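From: Merle Pirihi
To: Drawing materials list
Subject: Re: Erasers that crumble, and what to buy in bulk

Niilo Harju wrote:

> Hello all,
>
> I teach two evening drawing classes in Abu Hammour and I have run into a
> problem with erasers. I bought a box of white vinyl ones in the spring, a
> store brand, and by September they had gone hard on the outside. They
> skate over the graphite and leave a gray shine on the paper. The kneaded
> ones are fine but the beginners lose them or let them get full of dirt.
>
> My questions:
>
> 1. Is there any way to bring a hardened vinyl eraser back?
> 2. Does the heat do it? The supply cupboard has no air conditioning.
> 3. What do people hand out to a class of 16 who mostly use HB and 2B on
> cheap cartridge paper?
>
> I would also like to hear from anyone who has tried the Hendex ones. The
> shop here can order them but only by the carton, which is 268 pieces, and
> I don't want that many of something I have never used.
>
> Niilo

Niilo,

I'll go through these in order and then add something on storage, which is where I think your trouble started.

1. Hardened vinyl

You can't soften it again in any way that lasts. What you can do is take the outside off. Rub the eraser on a piece of medium sandpaper, or on clean rough concrete if that's what there is, until you get down to material that feels slightly tacky. In most cases the hard part is only a skin. If you cut one in half with a craft knife and the middle still bends, it's worth saving. If it snaps, throw it out.

People will tell you to warm them, or soak them in water, or rub them with hand cream. Warming works for a few minutes. Water does nothing to vinyl that I have ever noticed. Hand cream leaves grease on the paper and I would keep it well away from a drawing.

The gray shine you describe is graphite being pushed into the surface of the paper and polished there. Once that has happened, a fresh eraser won't get all of it. A kneaded one pressed down and lifted straight up, several times, will take off more than rubbing will. Have the students test on the back of the sheet before they go at the front.

2. Heat

Yes, I think so, but it isn't only the temperature. Soft vinyl has plasticizer in it and that moves out over time. A warm cupboard speeds it up. So does contact with other plastics, and you may have seen an eraser that has welded itself to the inside of a pencil case or eaten a dent into a ruler. That is the same stuff leaving the eraser and going into whatever it touches. The paper sleeve is there partly to prevent this, so leave it on. I used to strip the sleeves off when I set out a class because it looked neater, and I lost a good many erasers that way.

Natural rubber ones, the pink and tan sort, go off differently. Light and air get at them. They crack and turn brittle and then they scratch. I have found old ones at the back of a drawer that took the surface right off the paper.

3. What to hand out

For HB and 2B on cartridge I give each student one plain white vinyl block and one small kneaded eraser. On the first evening I tell them to pull the kneaded one in half and put one half away in its wrapper. When the first half is black and won't clean itself anymore, they bring out the second. That gets most people through a ten-week course.

I have stopped buying for the whole group before trying a product. I go to the stationery store and pick up two or three of each kind on the shelf, use them for a week, and then decide. It costs a little more per piece but I haven't been stuck with a bad box in years.

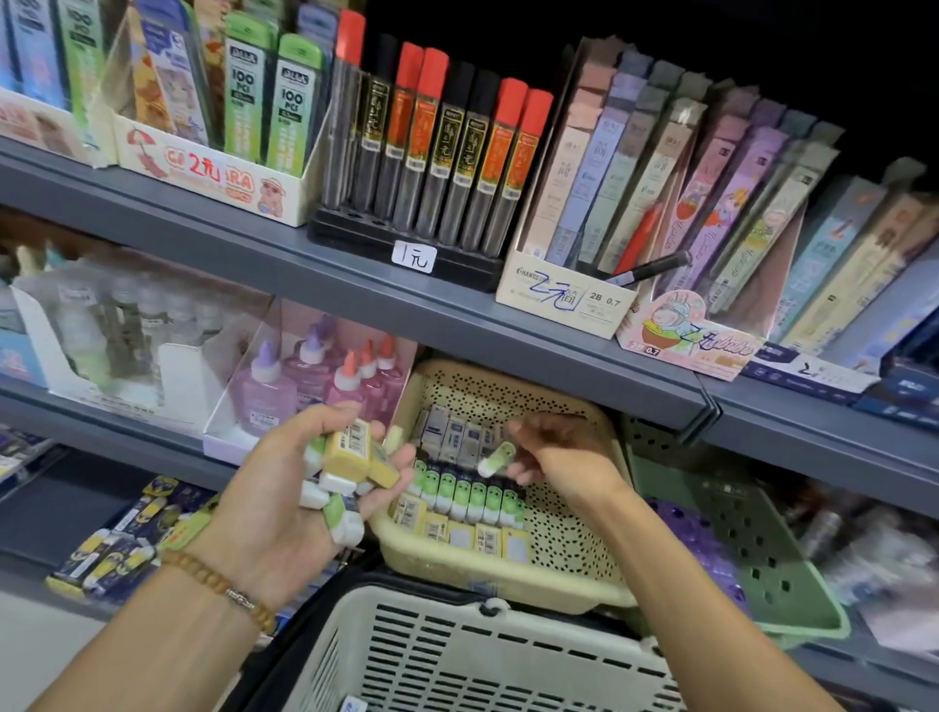

Picking out small erasers at the shelf, green-and-white and pale yellow.

My test takes a few minutes for each eraser. On the paper the class will use, I shade three patches: one HB with light pressure, one HB pressed hard, and one 2B pressed hard. I let a student do the shading if I can, since my own pressure is too even. Then I erase a stripe through each patch with five strokes, all in the same direction, and brush off the crumbs with a soft brush. I look for three things. Does the stripe come back to paper color? Is the edge of it clean or smeared? And if I draw over the stripe again with a sharp HB, does the line look the same as it does on untouched paper?

The last one matters most for beginners, who erase the same place over and over. A hard eraser may remove the line perfectly well and still rough up the fibers so that the next line goes dark and fuzzy. They then think their drawing is getting worse when it is the paper.

I also look at the crumbs. Some erasers make long soft strings that roll up and lift away. Others make dust. Dust gets under the hand and makes more smears, and it gets into the floor of whatever room you have borrowed. For a class I'll put up with an eraser that wears down faster if it makes strings.

Cap erasers, the kind that fit on the end of a pencil, I don't hand out. They put the weight at the wrong end when you are trying to hold the pencil loosely, and students use them without looking because they are right there. I have no quarrel with them for writing.

On Hendex

I have used them, but only the standard white block, and only from one batch. They were on the soft side and made string crumbs. Light HB came off completely. The hard 2B patch left a faint mark that the kneaded eraser dealt with. I would put them level with the Famside ones, which I know better, and a bit ahead of Flolitby, which I found squeaky and dry even when new. I can't say how they keep. Mine were used up in one term.

I would not buy a carton of 268 for your situation. With two classes of 16 you would have years of stock sitting in a hot cupboard, and that is how you got here. Ask the shop whether they would split one with a school. Schools go through a lot of erasers and the one near me was happy to take the larger part of a box when I asked. If you kept 54 out of it, that would cover both classes with some left over for losses, and you could get through them before they had a chance to turn.

Storage

This is what I do now. It isn't complicated.

Keep the sleeves on. If they came without sleeves, wrap each one in a strip of ordinary printer paper with a bit of tape.

Use a tin or a cardboard box with a lid. I avoid plastic tubs for anything that will sit longer than a month or two, for the reason given above. If a plastic tub is all you have, line it with paper.

Keep them out of the light and as low down in the cupboard as you can. The top shelf in mine is a good deal warmer than the floor. If there is any way to take them home between terms, do that.

Write the month you bought them on the lid and use the oldest first. I know this sounds obvious. I didn't do it for a long time and always ended up with a layer of dead ones at the bottom.

Kneaded erasers should stay in their wrapping until they are needed. Once open, they do well enough in a small tin. They pick up everything, so don't let them share the tin with charcoal or pastel. A kneaded eraser that has been used for charcoal should stay a charcoal eraser. I mark those tins with a C.

One more thing on the ones you already have. After sanding them, cut a few on the diagonal so that you get wedges with a sharp edge. Even a middling eraser is useful as a wedge for picking out highlights in hair or along the rim of a cup, because you only need the edge to be good and you can recut it. I keep a bag of these at the front of the room and people help themselves. The very small offcuts can be pushed onto the end of a skewer for fine work, though they come off if you lean on them.

As for the sheets that already have the shine on them, I would let the students keep going over them with darker tone where the composition allows. A 4B will usually sit over a polished HB patch if it is layered lightly. If the shine is in what should be the white of the paper, there isn't a lot to be done, and I would tell them so and have them start a fresh sheet.

What weight is the cartridge paper, by the way? If it is very thin, some of the trouble may be there. I had one pad that shone up whatever I used on it, new erasers included, and the problem went away when I changed the pad. If you can send me the weight and whether the surface feels smooth or slightly toothy, I can compare it with what I have here.

I'd also like to know if anyone else on the list has kept vinyl erasers for more than two years in a warm place and had them come out usable. I have only my own cupboard to go by.

Merle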